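FOR IMMEDIATE RELEASE

**Himum opens its two-arm tabletop collection to outside labs, first 502 episodes out in November**

Himum, the small robotics outfit behind the Akska teaching setup, is releasing its first batch of two-arm demonstrations. 502 episodes. All of them done by people driving the arms by hand, one table, household stuff only. Labs can ask for access starting in November. No fee for schools and non-profits.

The collection is called Altetia. It's meant for teams training a robot to copy what a person does, start to finish, both arms at once. Each episode carries the joint readings, the gripper openings, the head view and the wrist views, plus a one-line note from the operator on what the task was. Failed tries are kept and marked as failed. More on that below.

"We kept getting asked for the clean ones," said Yevdokiia Fedoruk, who runs collection at Himum. "Clean ones are easy to find. People write to us wanting the drop, the second grab, the bit where the operator changes their mind. So those are in."

Wrist views are the part Himum expects the most questions about. They're delivered raw. No cropping, no color fixing, and stretches where the gripper is pointed at nothing much have been left in the files.

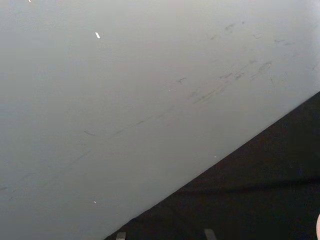 Rostyslav Kuzmenko, who handles the data side, wants that left alone. "A robot at work sees a lot of plain surface. If you trim all of it out, your model has never seen it and then it gets there and does something weird. We trimmed in the spring. Had to go back and put it all in again."

Operators work in pairs, 90 minutes on and then a swap. One drives, one watches and logs. Objects get moved between episodes so the arms don't learn one fixed spot. Tasks in the first batch are short: pick up, set down, hand over from left to right, take something out of a holder and put it somewhere else. Nothing with liquids yet. Nothing sharp.

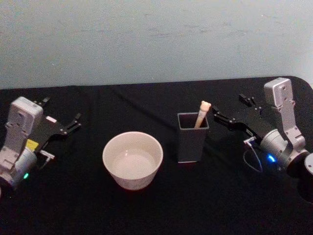

*Two-arm station with bowl, square cup and wooden stick on black cloth. Photo: Himum*

The stick tasks took the longest to get right, according to Fabian Koller, lead operator. Thin things are hard to grip and harder to let go of. "You open the fingers and it rolls. Or it doesn't come loose and you shake it a little, which I guess the robot now learns too. Fine by me. I'd shake it."

Himum is working with Nazarenko, the training-software firm, on a loader that reads Altetia files directly. An early version ships with the first batch. It is slow on long episodes and the two companies know it. A faster one is planned, no date yet.

The next goal is 2000 episodes, with a second table and a wider set of objects. Theophilus Mensah, who founded Himum, said the company would rather grow the collection slowly then buy in footage it can't check. "Every episode gets watched by a person before it goes out. That's the bottleneck and we're keeping it."

Labs that find a wrongly marked episode are asked to send in the episode number and a time stamp. Corrections will go out with each new batch and the old labels stay availble for anyone who has already trained on them.

**How to get access**

- Requests go through the Altetia page on the Himum site
- Say what you plan to train and on what arms
- Schools and non-profits: no charge, signed terms needed
- Companies: write first, pricing depends on use

**About Himum**

Himum builds teaching stations for two-arm robots and records demonstrations on them. Akska, its hand-driven station, is in use at Himum and at partner labs.

**Press contact**

Orest Zakharchenko, Himum press desk. Interviews by phone or at the station, any day but Sunday. Sample episodes for reporters on request, please say which views you need.

###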